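Filed under: Lab Notebook > Parcel Theft > Lock Testing
Print this entry | E-mail this entry

2026-09-19

Second round on the porch lockbox Lundgate sent over after the September thefts in Grinport. Their drivers leave parcels in these boxes, and four were opened overnight with no pry marks on the lid or hasp. Police still have two of them. We have the other two plus nine new ones from the same batch.

Vikas Chauhan took the cylinder out of the first recovered box. Scratches on the back pins, fine and close together, none on the front ones. Under the scope they look like pick marks to me. Vikas thinks a worn key could leave the same thing. Sent the macro shots to Florian Eberhard for a second opinion.

Tried the blank key trick on five of the new boxes. Three opened, one of them first try. The other two held, and I stopped when the blank started to bend – don't want brass filings in there before we section them.

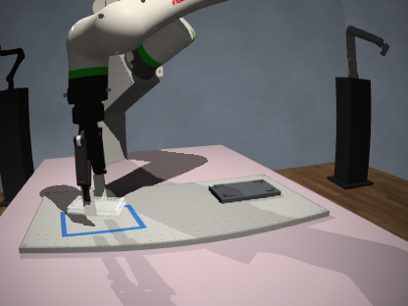

Could a former driver's key open a box on another route?

Within this batch it could, going by the key codes on the packing list, where the same code shows up on more than one route.

Asked Lundgate for the key return log. They have one for Wemora but the Grinport depot only started keeping it this year, so it may not help the detective much. She wants our notes in writing before she talks to anyone at the depot.

To do: section the second recovered cylinder, cut a fresh blank, re-bag the shims (label came off). Heo padlocks still waiting on the shelf – nearly out of evidence bags, order more.

Recent entries
Shim test on Heo padlocks
Tape lift from mailbox door, Wemora
Scope calibration notes
Evidence bag seals, old stock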